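Subject: Re: [surfaces] Hardwax oil vs. film finish on a maple work board
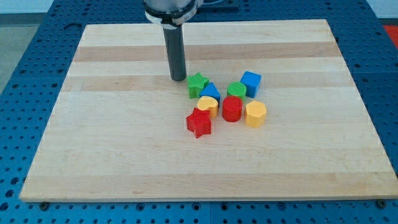 Maple board, with blocks on it

On Thursday the list member posting as "bimik-shop" wrote:

> We have a maple board in the shop that gets wiped down several
> times a day. It was finished with Tristard hardwax oil, two coats,
> per the can. The finish has gone dull in the middle and the grain
> feels raised there. The edges still look fine.
>
> Questions: (a) can I spot-repair the middle, or do I have to take
> the whole face back to bare wood, and (b) would I be better off
> with a water-based polyurethane next time? I'd like to avoid
> sanding the whole thing if I can. Also, the board has a slight
> cup in it now. Is that from the wiping?

Taking these in order, with the cup first, as it affects the rest.

On the cup: check which way it goes before you do anything. Lay a straightedge across the grain on the top face, then do the same on the bottom. If the top is hollow and the bottom is crowned, the top face is drier than the bottom or was compressed while wet and then shrank. If the top is crowned, the top is holding more water. Repeated wiping usually gives you the second case early on and the first case later. Wood fibers near the surface swell, have nowhere to go, get crushed, and end up smaller than they started when they dry out. That last part is permanent set and no finish will bring it back.

You didn't say whether the underside was finished. I have seen a lot of boards with two good coats on the show face and bare wood underneath. Water vapor then moves in and out of the bottom much faster than the top, and the board will cup with the seasons even if it is never wiped at all. Put the same number of coats on both faces and on all four edges. End grain takes an extra coat.

If the board is screwed down, look at the holes. Maple moves a fair amount across the grain and very little along it. Round holes at both long edges will hold the board at a fixed width, and it will relieve itself by bowing up between them. Slot the holes on one side, with the slots running across the grain, and use washers under the heads. Don't torque them down.

(a) Spot repair. Yes, you can do this with hardwax oil, and it is the main reason to use it. Procedure I have used on bench tops and a run of counters at the Pravthorpe shop:

1. Clean with mineral spirits on a white cloth. Change the cloth until it comes away clean. Let the surface dry overnight.

2. Abrade the dull area with a gray nonwoven pad, with the grain. Go past the dull area on every side and lighten up as you go out. The goal is to have no line where the abrasion stops.

3. If the grain is still raised, go to 220 paper on a flat block, dry, a few passes only. Don't go finer than 220. Maple is dense, and if you burnish it the oil sits on the surface and stays gummy.

4. Vacuum, then wipe with a cloth barely damp with spirits.

5. Apply the oil thin. Wait as long as the can says, then buff off everything that will come off. Most of the complaints I see on this list about sticky hardwax oil come from skipping this step.

6. Second coat the next day, same way.

7. Keep water off it until it has cured. Dry to the touch is a different thing. At 67 degrees in my shop, I leave it alone for two weeks. In a colder room I would leave it longer.

Spread used rags flat outdoors to dry, or put them under water in a metal can with a lid. Oil rags in a pile can ignite without any help.

You may see a slight sheen difference for a while after the repair. On maple it is hard to find unless the light is low and from the side. One more coat over the whole face, buffed off hard, will even it out.

(b) Polyurethane. It will hold up to wiping better than oil for as long as the film is intact. Once something gets through it, water gets under the film, the maple goes gray at that spot, and you can't fix the spot by itself. You are then sanding the full face, the job you said you want to avoid. For a board that only gets wiped, and never has anything dragged or dropped on it, I would use the film. For anything else I would stay with oil and accept a maintenance coat now and then.

If you do switch, note that you can't put water-based film over hardwax oil and expect it to stick. The wax has to come out completely. In practice that means sanding to bare wood and wiping with spirits, and then a coat of dewaxed shellac as a barrier before the poly. Do a test patch on the underside first. Let it dry, score it with a knife in a crosshatch, press tape on it, and pull. If flakes come up with the tape, go back to sanding.

On cleaning: what are you wiping with? The Kaczorowski spray that a lot of shops buy by the case is alkaline, and alkaline cleaners break down oil finishes over time. A dull middle with good edges is what I would expect from that. Try a pH-neutral soap, a small amount in warm water, cloth wrung out hard, and dry the board with a second cloth right after. If you have to use a stronger product for some reason, follow it with a plain damp cloth so that no residue is left sitting on the finish.

The archive has a thread from April on moisture meters. The part that applies here is the species correction. Most pin meters are set for softwood out of the box, and the uncorrected number on maple will mislead you. Take readings on both faces at the same point. If they differ by more than 2 points, don't refinish yet. Stand the board on edge on a pair of stickers in the room where it will be used, with air on both sides, and read it again every few days. Sometimes the cup comes most of the way out by itself. Finish it while it is still cupped from uneven moisture and you will slow that process down a good deal.

If it turns out to be permanent set, you have the choice of living with it or flattening. For a board wider than 16 inches I would find a shop with a wide belt sander and pay for the time.

Please post back with the following:

Board thickness and width
Whether the underside is finished
Fixed down or loose, and hole type if fixed
Meter readings, top and bottom, with the species setting used
Name of the cleaner

--
Posts to this list are archived. Trim your quotes.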